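zivholm-box-table
README, last touched in April

What's in here
Recordings of one small tabletop job: an open cardboard box on a white table, a small object, and the object ends up in the box or it doesn't. 771 episodes, 17 objects, one table. Collected at the Trestetti workshop, packaged by the Tevimix group. Older notes call this set "matei", same thing.

The box
Plain brown cardboard, fairly low, small print on the front face. Always used open. We don't tape the flaps back – they move a bit when something hits them, and that's wanted. It stays on the left side of the table. If a flap tears, swap the box and bump box_id. 2 boxes so far, same size.

The objects
Sponges, bottle caps, a bar of soap, bits of foam, that kind of thing. Full list in objects.csv, with weights in grams. Object 4 (the soap) chipped halfway thru and was kept in. Weights are from before the chip, sorry.

The table
White top, dark blue-green wall behind. Wipe it down before a session, crumbs show up in the overhead depth. Don't move the posts.

Folders
episodes/ – one folder per episode, numbered from 0
objects.csv – names, weights, color
labels.csv – in_box (0/1), on_flap (0/1), box_id
stills/ – loose pictures, not tied to episode numbers

Labels
in_box = object is fully inside at the end. Resting on a flap counts as 0, set on_flap to 1. Two people labeled everything, disagreements were settled by watching again. A handful of on_flap rows are still blank, treat as 0.

Known problems
- timestamps drift in long episodes, use the frame index
- episodes in the last batch have no audio
- color column mixes "gray" and "grey", lowercase and normalise before you join
- soap and foam get confused in the early labels, mostly fixed, not all

Split
No offical split. If you make one, split by object and not by episode, otherwise the numbers look too good.

Stills
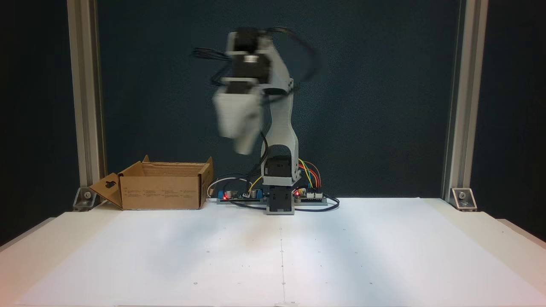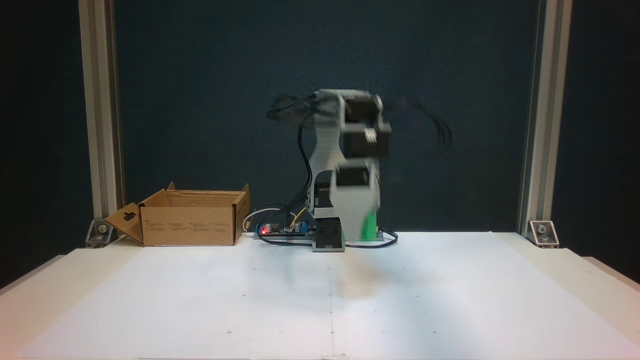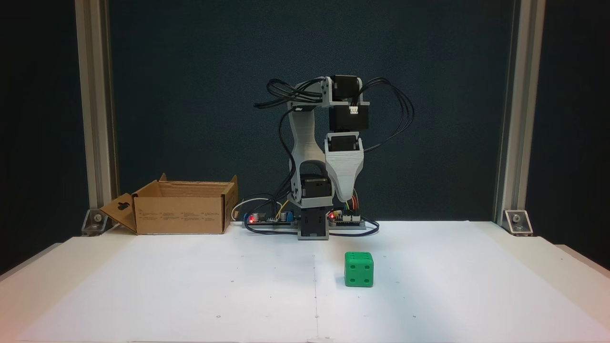
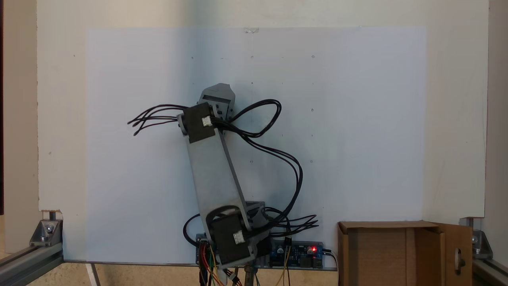

Stills from the Zivholm table setup. Box flaps show best in the first two.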